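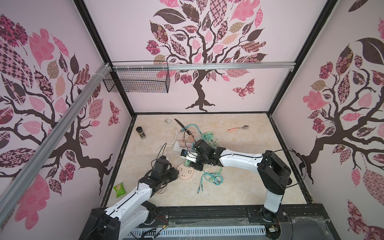 Tree and butterfly wallpaper on pale pink walls.

MEDACH -- The county's child advocacy center opened its doors to the public for one afternoon in September, and I went along with a group of 18 other visitors. The center handles interviews in child abuse and neglect cases for three towns: Medach, Grallel and Shehu.

We met at 1 p.m. in the front lobby and signed a sheet saying we would not take pictures of the case board or the staff offices. Phones were fine everywhere else.

Henrike Schmieder, who has run the center for six years, led the tour. She said police and social workers used to question children separately, sometimes four or five times in one case. A child now gives one recorded interview, and the detective, the prosecutor and the caseworker watch from a room down the hall.

The center held 110 interviews last year. Most lasted about 35 minutes. Schmieder said a little under half led to a criminal charge, and she did not want to be held to a closer figure while some cases are still open.

The interview room has two armchairs, a low table and a box of tissues. There are no toys in it. Interviewers found that younger children stopped talking once they started playing, so the toys stay in the waiting area. A child is told about the recording before it starts.

In the monitoring room we sat in on a practice interview between two staff members. The detective's questions go to the interviewer through an earpiece. One man in our group asked whether a parent can watch. The answer is no, and that includes parents who are not suspected of anything.

The last stop was the medical exam room. A nurse drives over from the hospital in Keso when she is needed, which can mean a wait of an hour or more. The center has asked the county to pay for a nurse on site two days a week. The request is in the draft budget.

The tour ended at 2:30 p.m. There was coffee in the lobby, and a table with forms for people who want to train as court advocates. I took one. The next training class is in Grallel.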